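Grout, Sealer and a Slow Leak Behind the Range

The kitchen wall in the Kastville house has had a damp patch for two winters. It sits low, left of the range, and it grows in January and shrinks when the heat goes off in spring. I had blamed the supply line to the sink. I replaced the line and both valves, and the patch came back at the same height.

The next suspect was the grout. The previous owner used unsanded grout on a mosaic backsplash and never sealed it. Cement grout is porous. Water that lands on it gets pulled in, moves sideways, and comes out wherever the backing lets it. In my case the backing is plain drywall, and drywall holds water for a long time once it has some.

The test is simple. Put a few drops of water on the joint and wait. On sealed grout the drops stay beaded. On mine they were gone before I had put the dropper down, and the joint went dark for most of the afternoon. I repeated this at several heights. The upper joints behaved a little better, probably from years of cooking grease.

A second test is a pin moisture meter. Mine is an old Kellamico that reads on a relative scale from 0 to 2000, which tells you very little in absolute terms and is still good enough for comparing two spots on the same wall. The dry side of the room gave 799. The patch went past the top of the scale. I took readings on a grid, wrote them on masking tape, and left the tape up. The wettest line followed the bottom course and stopped at the corner.

That pattern points to the joint where the wall meets the counter. It was filled with grout. A change of plane should be filled with flexible sealant, as the two surfaces move independently and rigid grout cracks. The crack in mine was hairline and easy to miss under a bead of old soap.

The repair went in this order. Rake out the corner joint with an oscillating tool and a carbide blade, at low speed. Vacuum. Run a fan on it until the meter reading stops falling, which took 12 days. Fill the joint with silicone in a matching color. Then clean the field grout, let it dry overnight, and apply a penetrating sealer in two thin coats, wiping the excess off the tile before it hazes. I used Elelent because the store had it. Any solvent-based penetrating sealer should do the same job. Do not use a topical one on a wall that may still be damp, as it slows drying.

I have not opened the drywall. If the readings climb again next winter I will cut it out and put up cement board.

Mosaic has far more joint per square foot than large-format tile or slab, and every joint needs sealing.

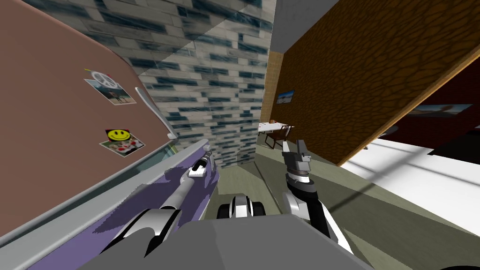
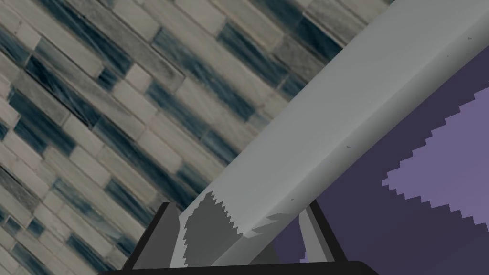 Narrow tile in staggered rows, in the second one.

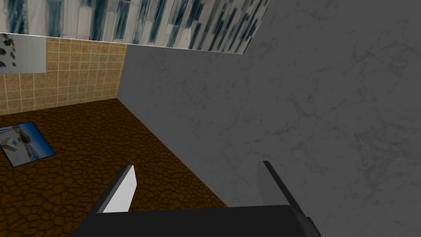

Kollár wrote in to say that the 12 days of drying were probably too few, that drywall paper can read dry at the face while the core is still wet, and that longer pins, pushed in through a joint, would settle it before the sealer goes on. The sealer is already on. I have ordered the longer pins and will take the readings from the closet on the other side of the wall.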